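Robots on the returns benches, and what we do with our mornings now

It has been one full season since the first robot arm went live at the Malabanan returns center, and I've been itching to write this one up for the newsletter. I work the benches there myself (mostly bags and luggage, a bit of outerwear when it piles up), so take this as a view from the floor. Short version: I like it a lot more than I expected to, and there are still things we need to fix.

For those of you at the other sites, a quick reminder of what returns work looks like. A bag comes back. Somebody has to open it, check every pocket, look over the zippers and the seams, take out whatever the customer left inside, close it up again and decide where it goes: back to stock, to repair, or to the outlet pallets. In a normal week Malabanan handles more than 3,000 items, and in July, when the travel bags come home, it feels like all of them are backpacks with seventeen compartments. Pocket checking is the part that wears people down. Your fingers get sore, your thumbs especially, and by mid-afternoon you start to wonder whether you checked the inside sleeve on the last one or only thought about checking it.

That was the job we picked for automation. The project is called Prarau, and it began with one arm on one bench. We have 4 benches set up for it now. The arm works at the zippers and pocket openings, and its wrist camera gives us a close look at what it's doing. The person at the bench sees that view on a screen, makes the call on condition, and takes over whenever the arm gets stuck. And it does get stuck! Soft things are hard. A cardboard box keeps its shape while you work on it, but a bag slumps, folds over its own opening and hides the zipper pull under a flap. Black bags are the worst of the lot, since the fabric, the teeth and the pull can all be the same color and there's very little for the camera to go on.

I've become a bit of a bore at home about zippers. There is a whole craft to it that I never noticed while my hands were doing it: you hold the fabric down with one finger, you pull along the line of the teeth and never across it, you ease off when you feel a snag coming. We had to put all of that into words for the Prarau team, and it took weeks. Ferhat Sönmez kept a notebook of every snag on his bench and what he did to get out of it, and a surprising amount of that notebook ended up in how the arm works today. He's rightly proud of it.

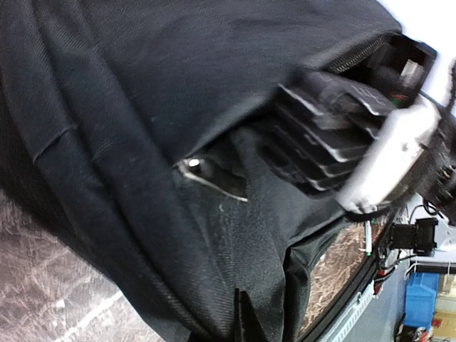
Godelieve Kuipers told me she'd go back to two hands and no screen tomorrow if she were allowed to choose, because with her fingers inside a pocket she can feel a broken stitch or a bit of grit long before any camera would show it. She also said that watching is tiring in its own way, and that after a morning of it her eyes ache where her thumbs used to. She asked me to print that, so I'm printing it, and I think she has a point on both counts.

The feel of a bag really is information. We've made one change on the strength of it already: anything heading back to stock now gets a quick pass by hand before it's closed up, even if the arm has been through every compartment. It costs a little time on each bag and the benches are happier for it. On the eye strain we've gone to shorter turns. You do a stretch on the screen, then you swap over to repair or to packing, then back again. The first rota was too rigid, with changeovers falling at odd moments in the middle of a batch, so we've loosened it and the people at the benches now agree on the swaps among themselves. It's working better.

What has changed for me? My hands, first of all. I used to tape my right thumb from the start of July until the rush was over, and this year I haven't opened the roll. Then there's repair. We used to send nearly everything with a loose seam or a stubborn slider straight to the outlet pallets, simply for lack of time to look at it. Now 3 of us have trained on the repair table, me included, and I can replace a slider and restitch a strap end well enough that you'd have to go looking for it. I love that table. It's quiet work, you finish something, and a perfectly good bag gets a second go at being sold. We've put 2,000 of them back into stock so far, and I'd like to see that number on a big sign by the door (management, are you reading?).

The hours are the question I get asked most when I visit the other sites, so let me be plain about it. Nobody at Malabanan has lost a post over Prarau. We did bring in fewer seasonal people for the summer than we used to, and a couple of the regulars who come back to us every year noticed and were disappointed. I don't think we handled that very well. They should have heard it from us in the spring, in person, and the message went out late. The works council has asked for seasonal numbers to be shared earlier next time, and the site managers have agreed to it.

The pay side is still moving. Bench work and repair work sit in different grades on paper, and plenty of us now do both in the same shift. Talks on a combined grade are open, and I'll report back here once there's something firm. If you have views, bring them to your own rep before the next round, and please be specific about which tasks you're doing and how often. Vague complaints get vague answers.

Next up is Horkumance, where the team will be trying the same setup on a harder mix: tents, sleeping bags, padded cases, things with drawstrings. Drawstrings! I can't wait to see how that goes. A few of us from Malabanan are going over for the first weeks to help with setup, and we're taking a copy of Ferhat's notebook along. The Rirna site has also asked to visit our benches, and they're very welcome. Come in the morning if you can, around the time the first cages arrive, when you'll see the benches at their busiest and the coffee is still fresh.

One request before I sign off. If your site gets bags back with unusual closures — magnetic flaps, roll tops, those hidden zippers along the back panel — please set a couple of damaged ones aside for us and don't scrap them. We're building up a practice shelf, and it's heavy on plain black backpacks and light on everything else. Put "Prarau shelf" on the box and send it with the regular transfer.

Last updated: July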